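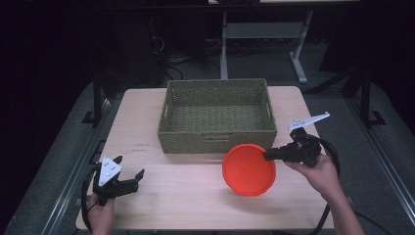 Slide 1 - Who is doing the work here

Speaker notes, Remside operations meetup, 2023-09-15. I have 15 minutes, so keep moving.

Leave the slide up and let people look. Then ask the room who is working. A plate, a basket, two hand-held grippers, and a person holding both of them. Every brochure I get from a vendor leaves the person out.

Say where I stand early. I ran a packing floor before I worked on any of this. I am not against the machines. I am against the way they get sold to the people who will stand next to them.

Slide 2 - What Dititz was promised

Dititz was told the tableware line would "free up" staff. Ask: free up for what? The plan had a column for hours saved and no column for where those hours went.

What I found when I visited: 40 people on the floor, and 10 of them had been moved to teaching and checking work. Same pay grade. New job title, no new job description.

Don't rush this. Pause after pay grade.

Slide 3 - The hands are still busy

Putting a plate in a basket is a small job. Most of us do it while talking. Do it with a gripper in each hand and you have to think about the angle, the rim, how far to open the fingers. Then do it again, and again, the same way, for a whole shift.

A woman on the Dititz floor told me she used to go home with sore feet and now she goes home with sore wrists. I asked the manager if anyone was keeping track of that. He said it was on the list for September.

If somebody says the teaching stage is temporary: maybe. Ask them for the end date in writing. Rantala has been in the temporary stage through two budgets.

Slide 4 - What gets lost

Experienced packers know things they never had to say out loud. Which basket is bent. When a stack is about to slide. Once that is recorded, who gets credit for it? At Rantala the answer was a thank-you email.

(Skip the Stiven story if short on time. If not: Stiven logged 202 stoppages in its trial and the fix each time was a person walking over. The report called that "minimal intervention." Wait for the laugh, then ask who was doing the walking.)

Slide 5 - Questions to take back

Who teaches it, and what are they paid while they do?
Who can say stop?
What happens to the job when the teaching is done?
Has anyone on the floor seen the plan?

I don't have good answers from any of the three sites. Say so plainly. Then open it up, and take the first question from someone who works a line if there is one in the room.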